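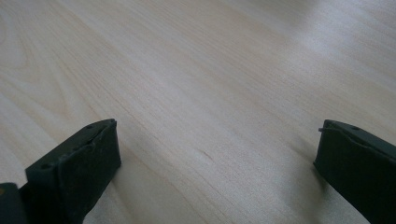 Pale wooden tabletop with long grain and a light satin sheen.

Clutholm Tabletop Oil, Satin
By Fusico
Tin of 219 mL, with 2 cotton cloths

Clutholm is a clear oil with a little wax, made for wooden tables inside the house. It is suitable for solid timber and for real wood veneer, and we have prepared it mostly for the pale woods: ash, birch, maple, beech and oak. Many customers wrote to us that their usual oil has turned the table yellow. Clutholm contains no added colour. On very light wood it gives a small warm tone at the first coat, and we recommend to make a test under the table before you begin on the top.

Please do not use it on laminate, on printed foil or over varnish which is still whole. The oil cannot go in and it will remain sticky on the top. If you are not certain what you have, put one drop of water in a hidden corner. When the drop stays round after ten minutes, the surface is probably sealed.

How far one tin goes
One tin covers almost nine square metres in a single thin coat. For old and thirsty wood the coverage is less. A small café table or a side table needs only a few spoons, so one tin will last for several treatments if the lid is closed well.

How to apply
Clean the table with a damp cloth and leave it until the next day. If there are rough places, sand them lightly with fine paper, always along the grain, and remove the dust. Stir the oil, do not shake it. Put a small quantity on the cloth and spread it thin, also along the grain. Wait fifteen minutes and wipe away everything that has stayed on the surface. This wiping is the step most people do too quickly, and a table that feels greasy after one week has nearly always received too much oil.

New wood takes two coats with a night between them. For a yearly refresh one coat is enough. Do not forget the edges and the corners, where the hands and sleeves touch the most.

Drying
You may touch the surface after 12 hours in a room of normal temperature. Put back light objects after 24 hours. For hot cups, wet glasses and tablecloths please wait 3 full days. In a cold garage or a damp basement all these times become longer.

Living with an oiled table
An oiled surface is a little softer than a varnished one and it shows small marks from use. The advantage is that you can repair one place without doing the full top. Metal things with thin feet, for example wire trays, can be lifted and not pushed. Under drinking bottles we suggest a coaster of cork or felt, as the water that runs down in summer collects below the base. A fresh ring often disappears with a dry cloth and a drop of oil. An older one must be sanded first.

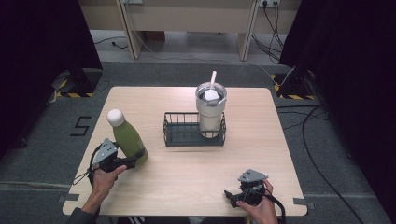
Safety with the used cloths
Cloths with oil can become hot by themselves and start to burn. After work, lay them open and flat outdoors until they are hard, or put them in a metal can filled with water and closed with a lid. Never leave them folded in the rubbish bin. Keep the tin away from children and open a window while you work.

Other products in the range
Cesetti Soap for Oiled Wood, for weekly cleaning. Dilute one capful in a litre of lukewarm water.
Kulkarni Sanding Pad, fine, washable, sold in packs of 3.
Clutholm Tabletop Oil, Matt, the same oil with less shine. Back in stock in September.

Shipping and returns
The tin travels by road only, as it is not allowed on air freight. Unopened tins can be returned within 30 days. Opened tins we cannot take back, but write to us if the result is not good and include a photo of the surface in daylight.

Page updated 20 January 2023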